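Dekska tall fridge, brushed grey finish

02/03/2019

I went in expecting very little. The Gonditz shop wanted 138 more for the brushed finish than for the same fridge in white, and the leaflet promised it would "lift the whole kitchen". Ours is a corner with a table in it, so there wasn't much to lift.

The surface does look decent from across the room. Close up you get soft, blurry reflections and darker streaks running down the metal, and I still can't decide whether I like them. The leaflet says it hides fingerprints. I remain to be convinced — ask me again in April.
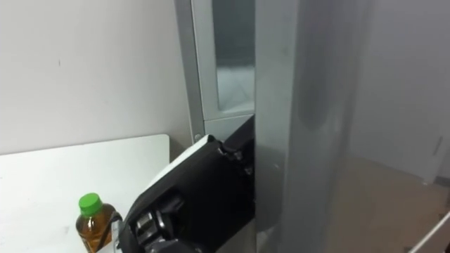

The door is my main grumble. It is tall and it wants a proper pull, and when it swings you have to think about where you're standing. I measured 60 cm of clear floor before buying and would now want more. The seal seems good, I'll give it that.

Noise is acceptable. The makers claim five years on the motor but only two on everything else, and it's the shelves and trays that break on a fridge, in my experience.
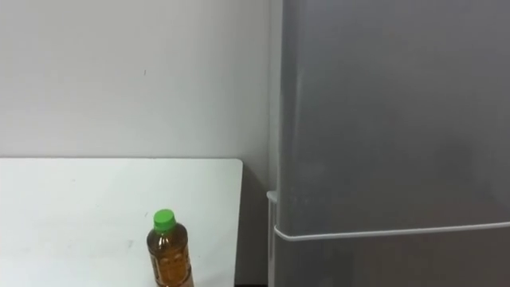

Debnath

Placing it beside a table helps more than any of the features. You can put a bottle of tea down while you rearrange the shelves, and a white table top against a plain white wall makes the grey look a bit less gloomy. I looked at the Purkico too, which was cheaper and had a worse handle. Would I pay extra for the finish again? Probably not. The white one keeps milk just as cold.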